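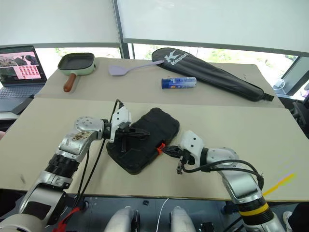 Two-arm bench, October, afternoon session

Goal today: get both grippers onto the rugged phone case at the same time, one at each end, without the left arm dragging it before the right one closes. Working at the shared shop in Trandville. Control software is the Clustari build from last week, nothing new on that side.

Settings
Table height 72 cm. Left arm closes first, right arm 530 ms later. Grip force at level 7 on both. Log is run 123.

Notes
- Case laid diagonally on the front table, far end toward the back. Left takes the near end from the side, right takes the other end beside the orange tab.
- Matte black case against black fingers is hard to judge from the head camera. The tab helps, so keep it on the right-hand side when resetting.
- Thick rim gives the fingers something to hold. The first approach was too high and the left fingers slid up over the ridges. Lowered the target a little and left it there.
- Cables on the outside of the left arm still loop low. Fine at this reach, but I don't want to raise the elbow until they are tied back. Same check for the cable over the top of the right forearm.
- Left wrist housing has brownish marks on it. Try a damp cloth before ordering anything from Plikberg.

Back table
Pan, spatula, spray can and the Kason racket cover stay where they are for now. The pan is next after the case. The racket cover is long and tapers, so it needs its own grasp points, and I haven't written those yet.

To do
Tie back left cables.
Copy run 123 to the Sumampouw folder.
Try the same grasp with the right arm closing first - same force, same delay.
Pull the blinds further down if the light streak on the right side of the table gets any stronger.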